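The Rental Arm Comes to Cletdale

Farzana Mridha has been in the assembly business for 20 years, and in that time she has been sold, by her own reckoning, one thing that did what the brochure said. It was a kettle.

So when I asked why her workshop on the edge of Cletdale had signed up for the Priltine starter service, a pair of robot arms delivered on a monthly hire with somebody to teach you how to use them, she took a while to answer. "Salim wore me down," she said. "He left the leaflet on my desk, then on my chair, then in my coat."

Salim Mollel is her production lead and he is unrepentant. The shop builds small control panels for pumps and ventilation, never many of the same kind at once, and a good part of each morning goes on laying out parts so that whoever is wiring can get on with it. "It's not hard work," he said. "It's just work that makes you wonder what you did with your education. Pick up a breaker, put it there. Pick up a button, put it there. I thought, surely this is what they're for."

The service comes from Ondon, a small firm that buys in the arms and adds its own software, which is called Priltine, a name Mridha says makes her want to wash something. The idea is that you tape out your work surface in squares, tell the pendant which squares matter, and guide the arm through the job by hand until it has seen enough. The leaflet promised that a newcomer would be "productive by teatime". I asked Mollel which day's teatime.

"They don't specify," he said.

Victor Kaijage, who installs the kit for Ondon and stayed for the whole of the first week, winced a little at that. He didn't write the leaflet. "For one part, on a clean surface, teatime is fair," he said. "For a mix of parts, I'd tell people a fortnight. I do tell them. Then they show me the leaflet."

What takes the fortnight, he explained, is the shape of things. A toggle breaker has a lump on top where you would like to hold it. A push button on a square base is friendlier, as long as you go for the base and leave the round part alone. Long thin boards are the ones he loses sleep over. "Take it in the middle and it's lovely. Take it a thumb's width off and you've made a see-saw."

Mollel kept a tally of picks through October in the back of an order book, which Ondon had not asked him to do and which Kaijage photographed with some interest. It came to 2656 attempts, of which 296 needed a person to step in. Mridha looked at those numbers for a long time when he brought them to her. "I said, if one of the lads dropped that many, we'd be having a chat," she said. "Salim said one of the lads does drop that many, and he named him, and we did have a chat."

The thing they both grumble about is the taping. The squares have to go down straight on the paper mat, and when the paper gets grubby or torn the whole lot is done again. Mollel can now do it in the time it takes to drink a coffee. Mridha tried once. Her lines are still spoken of.

They also dislike the pendants, which Mollel calls "a games console for people who don't want to have fun". Menus are buried, the word for 'stop' changes from one screen to another, and the manual was plainly translated by somebody in a hurry. Kaijage said a new version was on its way. I asked when. He said it was on its way.

Money was the part I had expected to be awkward, and it was Mridha who raised it. The hire costs her around 1000 a month with support included, and she isn't yet persuaded she gets all of it back. "Some of it I get back in Salim not leaving things in my coat," she said. She has kept the arms on for another quarter all the same, mainly because the morning layout is getting done while the kettle boils – yes, that kettle – and the two people who used to do it are now wiring panels, where she was short.

Would she recommend it? "To somebody patient, with a lot of small bits and a Salim. If you haven't got a Salim, I'd wait for the new menus."

Mollel, who was listening, asked if he could have that in writing.
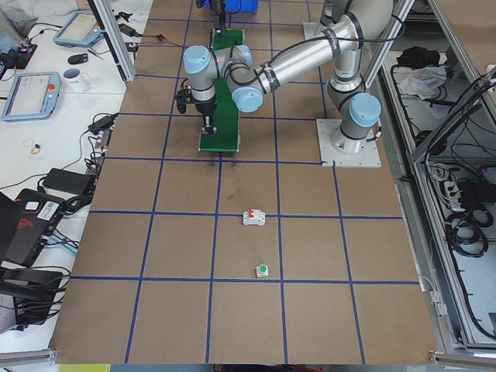 Board, breaker and push button on the taped mat, with the gripper over the board.

Contact the editor | © Khaemba Trade Notes | Back to top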